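The Wirmont Low Cabinet

A two-door cupboard for people who have run out of places to put things and would prefer that visitors didn't know.

Price: $147
Delivery: flat-packed, one carton
Made by Kaltum for Flivley Office & Home

We have sold the Wirmont for long enough to have heard every complaint about it, so let's begin with those. It is not tall. It does not lock. It will not charge your phone. Customers who wanted a bookcase have bought it and been disappointed, and we have stopped trying to save them.

What it does is sit against a wall at about the height of your knee and swallow paperwork. Old tax returns, warranty cards for toasters that died years ago, the instructions for a tent. Close the doors and you have a tidy home. Open them and you have an honest one.

What you get

Top, base, two sides, back panel, one shelf, two doors, and a bag of hardware with one dowel more than the instructions call for. Please stop mailing us the spare dowel.

The shelf sits at mid-height and takes binders lying flat. They will stand upright in the lower compartment if they are the ordinary kind. If yours came from an aunt's law office in a size no longer made, measure first.

Weight limits

The top is rated for 200 pounds, spread evenly. A printer is fine. A fish tank is between you and your floor. The top is not a bench, although it is exactly the height that makes people think it is, and we have the emails to prove it.

Putting it together

Allow an evening. Haris Farooqui on our returns desk has built 3 of them for relatives and recommends doing the hinges last, with the cabinet on its back and the relatives in another room.

1. Fit the dowels to the sides and base.
2. Slide in the back panel, finished side facing forward. Check. Check again.
3. Attach the top and stand the cabinet up to see whether it rocks. If it does, turn the feet until it stops.
4. Lay it down again, hang the doors, and adjust the hinge screws a quarter turn at a time.
5. Put in the shelf.

Care

Dust it with a dry cloth. For rings and fingerprints, a barely damp one. Furniture polish will make it shiny in patches, and then you will have to polish the rest to match, and there goes your afternoon.

Low cabinets in use, doors open

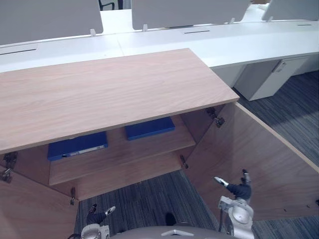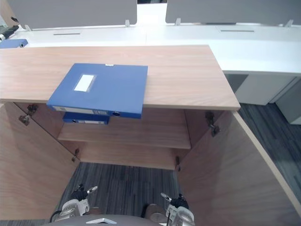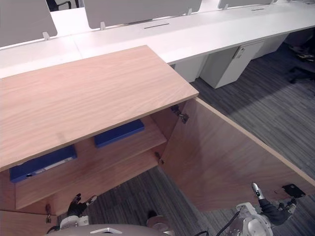
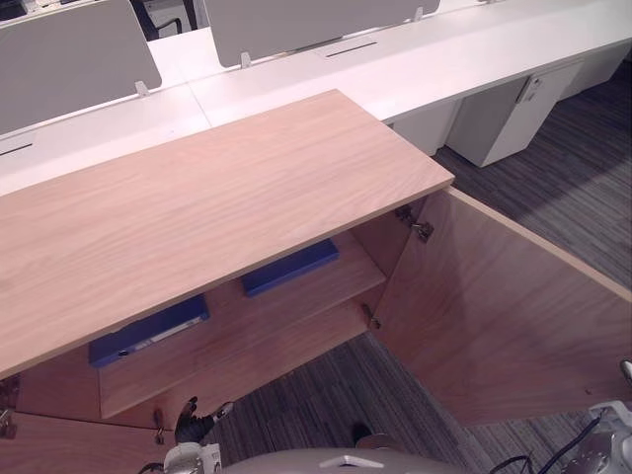 Shipping and returns

We ship anywhere within 400 miles of the warehouse. Past that, please call, and we'll see who is driving. Orders placed by July 31, 2020 go out that week; anything later leaves in August.

Returns are accepted unassembled, in the carton. We know the panels never go back in the carton the way they came out. Do your best with tape.

Also from this range

Wirmont Tall Cabinet (the one the bookcase people wanted)
Wirmont extra shelf, single
Hinge set, pair, with screws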